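La mesa grande, por fin forrada

Llevaba desde octubre diciendo que iba a hacer algo con la mesa grande y, claro, no lo hacía. Que si el papel se arruga, que si no tengo cinta, que si mejor el finde. Pues ya está, ¡forrada entera en papel kraft y con su cuadrícula y todo!

Lo del papel fue cosa de Bilal Mansour, que tiene su mesa forrada desde hace años y me insistía cada vez que hablábamos. Yo quería un hule, de esos que se limpian con un trapo, pero en Karaki solo quedaban con limones y me dio una pereza tremenda. Así que compré un rollo de kraft de 15 metros (me sobra para cambiarlo un montón de veces) y dos rollos de cinta azul, que se ve de maravilla sobre el marrón.

Extender el papel es lo peor de todo, os aviso. Si lo haces sola se te enrosca por un lado mientras sujetas el otro, y acabas con medio cuerpo encima de la mesa. Lo dejé la noche anterior con libros encima y mejoró bastante, aunque los pliegues no se van del todo. Me da igual, la verdad, al papel de envolver se le perdona.

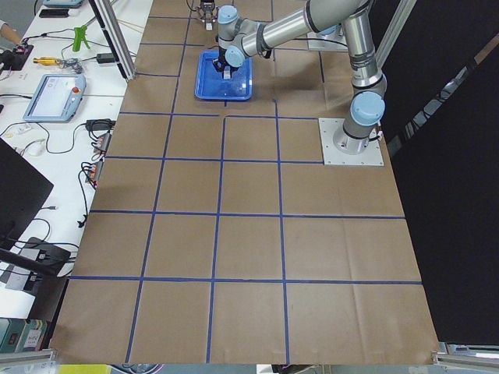 Las líneas las saqué a ojo y con una regla larga, primero las de lado a lado y luego las otras. En un sitio empecé un trozo corto, me cansé y lo dejé haciendo esquina – ya lo seguiré cuando me apetezca. Lo bueno de la cinta es que se despega y se vuelve a poner, con cuidado, porque si tiras deprisa se lleva media capa de papel detrás. Lo sé por experiencia, je.

¿Y para qué quiero yo cuadros? Pues para no perder las cosas. Antes lo dejaba todo en un montón y me pasaba la tarde levantando cosas para buscar otras. Con las casillas me obligo a poner cada cosa en un sitio, y lo pequeño va a la bandeja azul de plástico, que tiene los bordes altos y no deja que nada se vaya rodando al suelo.

Lo que aún no tengo claro es el tamaño de los cuadros. Tymofii Hutsuliak dice que los haría más pequeños, pero él trabaja con piezas diminutas y tiene una paciencia que yo no tengo. De momento se quedan así, y cuando toque cambiar el papel probaré otra medida. Si alguien sabe de una cinta que se despegue sin romper el kraft, que me lo deje en los comentarios, ¡por favor!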